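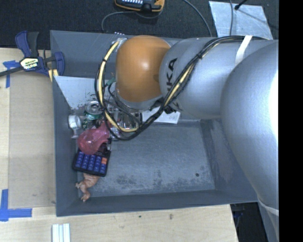

Every few months another paper claims that bin picking is close to solved, and I have stopped reading past the headline number. The latest to reach me, from the group behind the Benirau benchmark, reports 3471 grasp attempts and a success rate that looks splendid in a bar chart. Look at what is in the bin, though. A drink can, a calculator with orange keys on one side, a toy animal, all gathered along the left wall with most of the floor empty. A can standing upright is a gift. The jumble of clear and silvery stuff near the cables is the real test, and the paper folds it into the same average as everything else.

I-seul Bae made this point in April, in a short note that got far less attention than it deserved. She split the results by object and found that 15 of the 50 items accounted for nearly all the failures. The method had learned the easy ones very well.

I don't doubt the work was careful. I doubt the average. Give me the 25 worst objects, pushed hard into a corner — and print that number first.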